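Home Collections Data Notes Contact

Koltgate Tabletop Objects: Data Card
Last updated: 2021-09-05
Reading time: 2 minutes

Summary

The Koltgate set records small household and play objects placed on a covered table. It holds 2,133 entries, of which over 1,000 concern a single object on a plain covering. It is maintained by Anwara Liyanage and Arif Ekanayake at Wiltley.

Contents

Each entry gives the object's general shape, its main colour and the covering beneath it. Coverings are laid by hand and are not ironed or stretched – folds are kept as they fall. Objects whose nature is uncertain are entered under shape and colour only.

Terms of use

The set may be used for teaching and study. Corrections should be sent to Nilmini Pramanik, quoting the entry number. Requests for more than 20 entries at a time are answered within 45 days.

Sample entry

Shape: block, roughly rectangular, upright
Colour: cream
Surface: round, shallow dimples of varying sizes
Covering: white, with soft folds
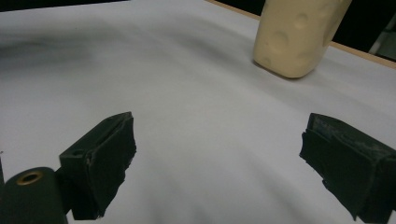 How should an object be entered if it could be either food or a toy?
Enter it as "unspecified" and leave the material field blank until a second reader has checked it.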